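2021-07-02

Wiping-down day at work, and I ended up doing way more of it than I meant to. Kavinda had already claimed the good cloths, so I got the scratchy one and the long white table. I do like our spray bottle, though – teal with a silly pink trigger, it cheers me up every time! 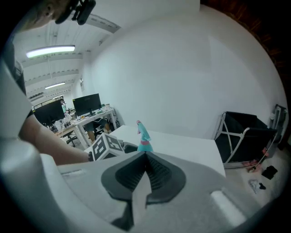

Then I got carried away and started on the desks by the monitors, which are a total jungle of cables and little bits. Pilar says we should leave it all till September. No way! I lasted 3 songs, gave up and made tea. Must buy new cloths – and write to Ekanayake about the invoice, the one for 600.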